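**Styling a small desk: does the "odd number" thing do anything?**

**mossgate_41**

I've been reading home decor blogs again, which is my own fault. Every one of them says the same thing: group your desk stuff in odd numbers and vary the heights. The Postska blog is the worst for it. They have a whole post on the "desk vignette" and I don't buy a word of it.

I work at this desk. I need room for a laptop and a notebook and my elbows. I'm willing to have a few things on there because a bare desk makes me feel like I'm at the DMV, but I doubt it matters whether it's three things or four.

---

**tinplate**

It matters a little. Four things in a row looks like a store shelf. That's my whole argument.

---

**mossgate_41**

I've seen store shelves that looked fine.

---

**Quillback**

I went through this in February. Bought the Hurketti desk organizer set, all 5 pieces, matching. Used it for two weeks and then it was just 5 places to lose a pen. Went back to one little drawer box and never missed the rest.

On the odd number rule, I think it's made up by people who sell things in threes. What you want to watch is depth. Put everything along the back edge and leave the front alone. A row of four at the back takes up almost no working room if they're all small. The one thing I'd argue about is the picture frame, which everybody sticks in the front where it gets knocked over.

Small box that looks like a drawer unit, fan, a plant, pink flowers in a white pot, all lined up at the far end, and the frame at the near edge:

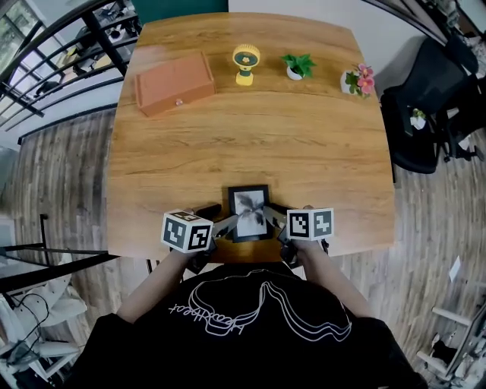 **dovetail_dan:** Frames don't belong on desks, period. Hang it on the wall. A frame on a desk is one more thing to dust and you stop seeing it after a week anyway.

---

**Quillback**

You stop seeing it on the wall too. At least on the desk I can pick it up.

And I never said the near edge was a good spot for it. I'd put it in the back row, between the plant and the flowers, turned a bit toward the chair. A black frame with a white mat goes with pretty much any pot.

---

**tinplate**

So five in the back row. Odd number. I rest my case.

---

**Quillback**

I walked into that.

---

**mossgate_41**

Question about fans. I like the look of a little colored one like that, but every desk fan I've owned pushed my papers around and did nothing for my face. Are the small ones worth it? The Skuler catalog makes big promises and I don't believe catalogs.

---

**penny_ante**

Depends how close you sit. At arm's length a small fan is okay. At the far end of a deep table I'd call it decoration. I'd move it to the side, closer to whichever hand you don't write with, and use a paperweight.

Also nobody has brought up fake flowers. I'll say it: they're fine. A real plant next to a fake one is a perfectly good setup. The real one gives you something to water and the fake one covers for it when it looks sad.

---

**dovetail_dan**

Hard no on fake flowers. They collect more dust than frames do.

---

**penny_ante**

You dust a lot for someone who owns nothing.

---

**mossgate_41**

Okay, I tried it tonight. Drawer box on the left, plant in the middle, frame on the right, all against the back. No fan, no flowers. So yes, that's three, and yes, I can hear tinplate from here.

It looks all right. I'm not convinced it's because of the number. I think it's because I threw out a coffee can full of dead markers.

---

**tinplate**

Three things, though.

---

**mossgate_41**

I'm putting a stapler up there tomorrow just to spite you.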